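FLERNAMPORT PUTS ITS MEETINGS ON A DIET

Felasell's office campaign returns in July, with shorter agendas and the same old biscuits

FOR IMMEDIATE RELEASE

FLERNAMPORT – Felasell, the firm that helps small offices run their working days with less groaning, is bringing back the Short Meeting Month this July. Offices across Flernamport are invited to take part. Offices that would like to hold a meeting to decide whether to take part are gently asked to keep it under 33 minutes.

That number is the heart of the campaign. Under the rules, no meeting may run longer than 33 minutes, including the part where everyone waits for the person who called it. If the meeting hasn't reached a decision by then, it ends anyway, and whoever wrote the agenda gets to finish the matter by email like a grown-up.

Felasell settled on 33 after a long internal discussion, the length of which the firm has declined to share.

"We tried thirty, and people treated it as a suggestion," said Jasmina Stojanovska, who runs the campaign. "Thirty-three sounds as if somebody worked it out. People obey a number like that. They set alarms for it."

Last year's trial was a smaller affair, limited to offices that had already bought Felasell's planning service and could not easily get away. Feedback was warm on the whole. Several teams reported that they had lunch at lunchtime. One manager wrote in to say that his weekly update had shrunk to a single sentence, and that he was now a little worried about what he had been saying the rest of the time.

Some of the comments on the firm's announcement page took a harder line.
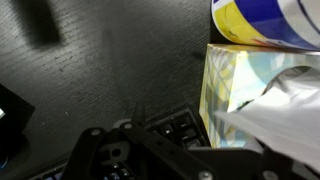

Krajčí wrote that a time limit is all very well, but the trouble in most offices is the second meeting, the one in the hallway, where the real decision gets made by whoever is still holding a coffee. Could Felasell do something about that one?

Felasell can't, but has taken the point. This year's rules include a hallway clause. Anything decided within sight of the meeting room door has to be written down and sent to everyone who was invited, including the person who left early on purpose.

The rest of the rules fit on one page. Every meeting needs an agenda of no more than 5 items, and "any other business" counts as one of them. The invitation must say what is to be decided. "Catch-up," "touch base" and "quick sync" are not decisions. An invitation with one of those in the title may be declined without a reason, and without the small sad emoji people usually add to soften the blow.

No more than 7 people may attend. Offices with larger teams can send a delegate, who will then have to explain to the others what happened. Felasell expects this to be excellent practice in listening.

Standing meetings, meaning the kind that stand on the calendar forever, must be canceled for the whole month. They can be put back in August by anyone who remembers what they were for.

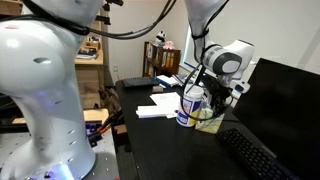
A workplace.

Offices that sign up will receive the Felasell starter pack: a wall poster of the rules, a pad of blank agendas and a kitchen timer with an unpleasant ring. The timer is supplied by Umetti and comes in one volume. Felasell looked into a gentler model with birdsong, but in testing people simply talked over the birds.

There is no charge for the pack. There is also no prize. The firm considered offering one last year and found that the question of what it should be had filled 2 full meetings, both of which ran over.

Asked whether the campaign is really a way of selling more planning services, Stojanovska was frank. "Of course we'd like people to buy something," she said. "But I've sat through enough presentations in my life to know when a room has stopped listening, and I'd do this one for free. Please don't tell my boss I said so."

Her boss has approved this release.

Taking part is simple. One person from each office fills in the form on the Felasell website, and that person becomes the office timekeeper. The timekeeper holds the timer and may interrupt anybody, of any rank, in the middle of any anecdote. Felasell recommends picking someone who is already leaving the company or who doesn't mind eating alone.

At the end of the month, timekeepers will be asked to send in a short note on how things went. Last year's notes were useful, though one came with an appendix. The firm will publish a selection in the fall, along with any excuses it hasn't heard before.

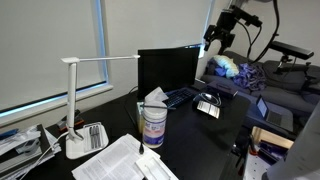
ABOUT FELASELL

Felasell is based in Flernamport and offers planning, scheduling and office advice to small and midsize firms. Its staff meet once a week, briefly.

MEDIA CONTACT

Jasmina Stojanovska, campaign desk, Felasell, Flernamport. Interviews are available in the mornings and will be kept to 33 minutes. Reporters who would like a starter pack for their own newsroom should say so when they get in touch, and should know that the timer can't be returned once it has been opened.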